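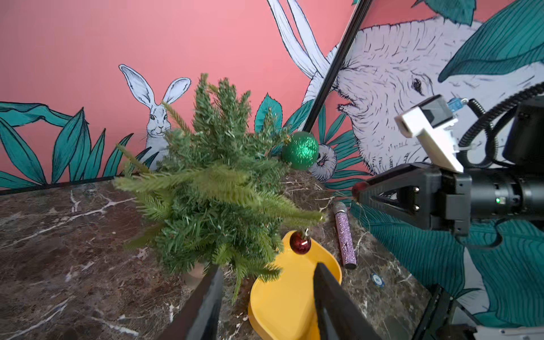
Skindley carol collection tops last year's total

30 December 2010

Kind-hearted people in Skindley have dug deep once again, and the town's carol singers are delighted to report that this year's rounds brought in 347 pounds for the Tondmont Road day centre, comfortably more than last Christmas and all of it given in coins and small notes on people's doorsteps.

The singers went out on four evenings before Christmas, starting each time from the bottom of Ranjbar Lane and working their way up the hill, with a good long stop outside the Zanum bakery, where there were mince pies for anyone who could manage one between verses. As many as 30 people turned out on the last night, some of them still in their work clothes, and the youngest (aged six) sang the opening of Once in Royal David's City all by herself.

Siamak Najafi, who led the singing, said he had been very touched by the welcome. "We had people coming out in their slippers to join in, and one lady asked for Silent Night twice, so of course she got it twice," he said. "My voice has more or less gone now but I wouldn't have missed it."

The money will go towards new chairs for the day centre's lunch club, which has 60 members and has been making do with the old ones for far too long. Nikola Nowakowski, who runs the club, hopes to have them in place by April.

Anyone who still has a borrowed carol book at home is asked to drop it in at the bakery.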